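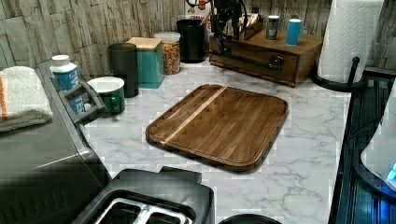
Slide 2. What a kitchen counter costs you in time

Good morning. My name is Rhea Marquez and I run the household storage course at the Plomcombe adult learning center. I have given a version of this talk before, so if you were here in December, the first part will be familiar. The part on dry goods is new.

Start with the question on the handout: what do you keep on the counter, and when did you last use it? Give people a minute to write. Don't take answers yet.

My own counter used to hold everything I was afraid of forgetting. Flour, rice, two kinds of tea, vitamins, the mail. I cooked in the space that was left over. The cutting board lived in a cabinet under the sink, and I had to move a colander to get it out. Now the board stays out and the tea has moved.

Slide 3. The back row

Most kitchens end up with a line of containers against the backsplash. Mine did, and so did nearly every kitchen I visited for the course. A back row is fine if you reach for what is in it every day. Cereal in a clear jar earns its place in a house with kids. A canister of lentils you open twice a winter can go in the pantry.

Point out the difference between clear and solid containers. With clear ones you can see when you are running low, but light gets in. Solid ones protect coffee and spices better, and they need a label. Put the label on the side and not the lid, or it won't help you once the lid is off.

(If someone asks about bamboo lids: wipe them, don't soak them, and let them dry before you close the jar.)

Slide 4. Dates

This is the section people write to me about. When you pour cereal or flour into a jar, you throw away the box, and the date goes with it. Cut the date off the package and tape it to the bottom of the jar. Masking tape works. I tried the printed labels from Zukine and they peeled off in the dishwasher.

Don't top up a half-full jar with a new bag. Empty it, wash it, dry it overnight, then refill. Pantry moths are the reason. I lost a whole shelf to them at the old house on Lehner Street — oats, pasta, even the dried fruit.

Slide 5. The budget exercise

Pass out the sheet. Each table gets a pretend budget of 100 dollars and an empty pantry. They have to decide what to store it in and what to leave in the bag. Allow plenty of time, since the first try usually goes over.

The point to draw out is that jars from the recycling bin do the same job as the Umusby set. Pickle jars need a day with baking soda inside or everything tastes of dill. Sauce jars are easier.

Slide 6. Cleaning the board

Short section, skip it if we are running late. Hot water and dish soap after each use, both sides, then stand it on edge to dry. If it has a juice groove, run the brush along it separately. Mineral oil once a month, more often in winter when the heat is on. Do not use olive oil. It goes sticky and then it smells.

Keep a second board for raw meat. Somebody will ask if plastic is safer than wood. Say that either one is all right if it is washed properly, and that a deeply scored board should be replaced.

Questions

Leave the handout slide up. The sign-up sheet for the pantry visits is by the door, and the next course starts in December.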